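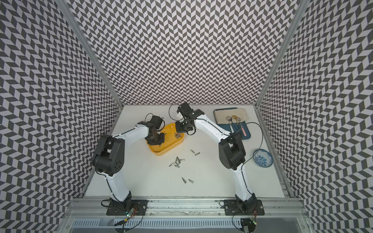

The Grinddale workshop takes up the back half of a former tile warehouse, and the robot bench has the corner with the good outlets. Members started building it in February. The first version had one arm, and it spent most of its time knocking things onto the floor.

The current build has two arms on a shared aluminum rail and patterned walls on three sides. The walls went up after the software kept mistaking people walking past for something worth looking at. Printing and hanging the panels took 2 evenings.

Screwdriver bits are the standing job. They get spread over the white tabletop, and the arms are supposed to put them in the yellow tray. Bits are small, shiny and six-sided, so they roll a little when a gripper touches one off center. The group's test is a run of 20 bits without a drop. The best so far left 5 on the table.

The control code is called Ivetti, after the coffee machine it was mostly written beside. It runs on a secondhand desktop under the bench. Members want to move on to spoons next, which are longer and harder to pick up flat. The wiring at the base of each arm still needs tidying, and the bench is open to any member after 6 p.m.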